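Droltar Small Things – notes for users

Version of 08/08/2025
Maintained by Lukian Lysenko and Stefaniia Polishchuk

What is inside

The collection is about small personal things which people keep in a bedroom: bracelets, hair bands, scarves, pouches, shopping bags and knitted pieces. It holds 2000 pictures in 40 folders. One folder is one sorting session, from the first item laid on the bed to the last one put away. The folder names are short words that we chose ourselves, so please do not look for meaning in them.

Beaded bracelets have their own list, beads.txt. We write the colour in the simplest way: "pale yellow", "white", "green". If the beads let some light through, we add "translucent". We do not write the material, as glass, resin and stone are too easy to confuse from a picture.

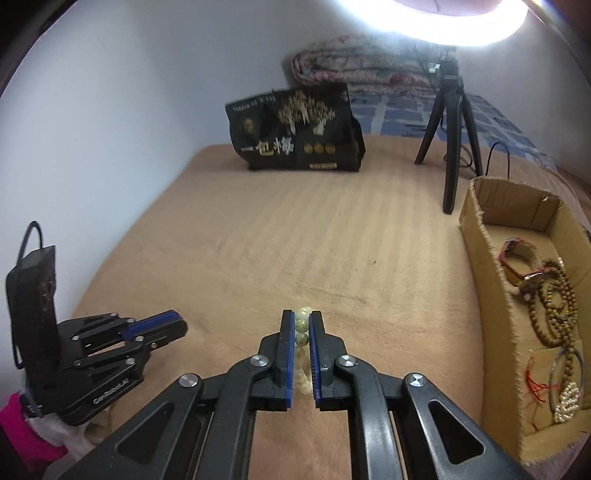
Photo: Stefaniia Polishchuk / Droltar, folder Lirnton

The entry for this picture in beads.txt is "bracelet, pale yellowish white, translucent". In bags.txt there is "tote, black, gold trees", with the large characters 一包棒 copied as they are printed. Bedding goes to textiles.txt – floral blanket, checked sheet, plush beige surface. Knitted things go there too, also when only a part of them is visible.

Known problems

In 19 pictures the colour name was changed after the second reading. The old names are kept in the last column.
Folder Bitier has no textiles.txt yet. We hope to add it in February.
"Pouch" and "purse" were mixed in the early folders – search for both.

How to report a mistake

Write to Lukian with the folder name and the line number. Please send one message for each folder, not one long message for all.

Use

Free for study and teaching. Please name Droltar and the person in the photo credit.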